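Work Systems and Automation
Unit 6 handout: Robot cells on small-batch packing lines
Course lead: Styliani Panagiotou
Lab sessions: Kevin Benavides

6.1 Scope

Unit 5 treated cycle time as a property of the machine. Unit 6 treats it as a property of the cell, meaning the arm, the gripper, the parts supply and the people assigned to all of it. The running case is the Drolham packing hall, which handles upright, narrow items in short runs. Read the Drolham case notes before the lab. The figures below are from those notes unless marked otherwise.

6.2 The line before the change

The hall had three packing stations, each with one operator. An operator took an item from the supply tray, checked the closure by eye, turned it upright and set it in the carton insert. Target output was 200 items per hour per station. Handling and checking were one motion: a bad closure was felt before it was seen, and the item went to the reject bin without a break in rhythm.

Job cards described the post as "packer." Checking was not listed as a separate duty and carried no time allowance. This matters in 6.4.

6.3 The line after the change

Stations 1 and 2 were replaced by a single arm with a two-sided gripper. Station 3 stayed manual and now takes rejects, odd sizes and overflow. Two of the former packers became cell attendants. Their listed duties are:

Loading supply trays
Clearing stops
Changing fingertips at product changeover
Signing off the first ten picks of each run

The supplier, Tosik, quoted a changeover of 75 seconds. Measured changeovers in the first month ran longer, mainly at the step where the attendant confirms tip alignment on the screen. The quoted value assumed an attendant standing at the cell. In practice the attendant was often at the tray rack.

6.4 Where the checking went

A gripper closing on an item reports finger position and motor current. Neither value says much about the state of a closure. The project team first assumed that the vision step would cover this. It covered orientation and presence only. Closure faults passed through the cell and were found at carton weighing or by the customer.

The fault was in the task analysis, which copied the job card. Students should note the general form of the error: an unlisted duty has no time value, so its removal shows up as a saving.

The fix at Drolham was a sampling check by the attendant – one tray in every four. It restored part of the earlier coverage and used some 80 minutes of attendant time per shift.

6.5 Effects on the attendants

Interviews were carried out in September, after the cell had reached steady running. Main points:

Physical load. Repeated wrist rotation dropped sharply. Walking increased. Tray lifting moved from shared to concentrated, and a lift aid was added later.

Attention. Packing required steady attention at a low level. Attending requires long waits followed by short, demanding interventions. Several attendants rated the new pattern as more tiring at the end of a shift.

Skill and pay. Attendants learned jog mode, tip replacement and basic fault codes. The pay grade was not reviewed until the second quarter of operation. Nikolaidis (course reader, chapter 4) treats this delay as the main cause of the transfer requests.

Pace. Before the change, operators set their own pace within the hourly target. After it, the tray rack is tied to the arm. A break now has to be covered by name on the shift sheet.

6.6 Comparison site

Virnstead installed a similar cell but wrote the attendant role before ordering the equipment. Operators were timed on every action, including checks, and the list went into the specification. Commissioning took longer. Changes after handover were fewer. The two sites differ in product mix, so the comparison is useful for method only.

6.7 Simulated grasp, reference view

Used with lab task 1. Note the converging linkage and the limited view of the item's lower end once the tips are in place.

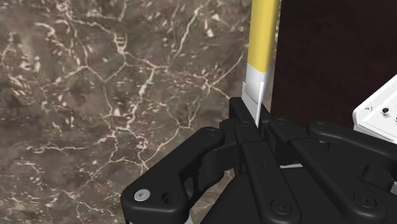 6.8 Lab tasks

Task 1. Using the reference view, state which parts of the item an attendant could inspect during the grasp and which would need a separate check.

Task 2. Write a duty list for station 3 under the new layout. Include waiting and walking.

Task 3. Recalculate the labor saving at Drolham with the sampling check included. State your assumptions on shift length.

Submit tasks 2 and 3 as one file. Kevin Benavides will return comments before the Unit 7 lecture.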